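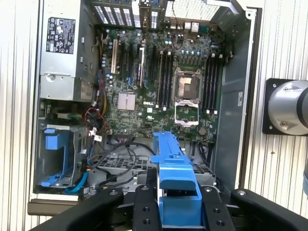

Eight memory slots, all empty.

I've been having a go at buying nothing new for the house this year, and as it's now April 2024 I thought I'd better own up to how it's going. Mostly well! I've cracked once on a kettle (the old one leaked all over the toaster, so I'm letting myself off) and once on a set of pillowcases I didn't need at all.

The big win was the armchair. I found it at the reuse shop in Clirkcombe for £20, with one wobbly leg and a seat that smelled strongly of somebody's dog. Two weekends of airing it in the garden, a bit of wood glue and an old blanket over the top, and it's now the best seat in the house. The cat agrees, so I hardly ever get to sit in it.
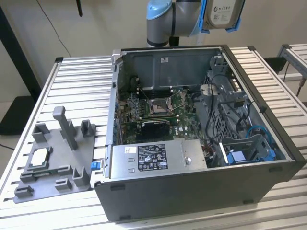
Socket open, lever up, side panel off.

Less of a win was the bread maker. I lugged it back on the bus from Kokdale, feeling very pleased with myself, and then found the paddle was missing. I've been through 4 different listings for a spare and none of them fit. If you've got a drawer full of odd bread maker paddles, please shout.

Clothes have been easier than I expected. I learned to darn over the winter, badly, and my socks now have big lumpy patches on the heels that I've grown quite fond of. My grey coat has a new lining too, made from a curtain, and it's lovely and swishy.
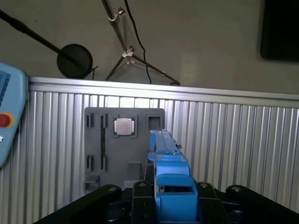

Silver ribs and a good bright blue.

I did add up what I'd have spent on all the bits I fancied and didn't buy, and it came to £1,697, which made me go and have a lie down. A fair chunk of that was a sofa, mind you, and I do still look at the sofa.

Next job is the shed door, which has been hanging off since July. I've got hinges, I've got screws, I just need a dry afternoon.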